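Small kitchen corner finds a home at Ravn

March 15, 2026

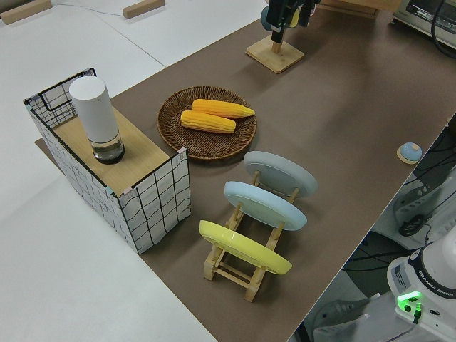
I stopped by Ravn this morning to see how the new kitchen corner was coming along, and I stayed way longer than I meant to! Þórey Holst has been putting it together bit by bit, and she's keeping it small on purpose. A wicker tray with a couple of ears of corn, a wooden dish rack with gray, pale blue and yellow plates, a fabric storage box with a board laid across the top so it doubles as a shelf. I've been eyeing that box for my own place (my counter is a disaster, ask anyone).

Þórey told me she had 400 dollars to spend on the whole corner and still has a bit left, which she wants to put toward hooks and dish towels. She also went back and forth on the mat for days before settling on brown, and I think she picked right. It's a warm color and the yellow plate looks great against it.

The corner is open to anyone who wants to drop in and borrow ideas, and it'll stay up until September. Þórey says she'll swap the plates and the tray around every few weeks, so it's worth a second visit. I'm already planning mine, with a tape measure this time, and I'll let you know if the hooks are up by then.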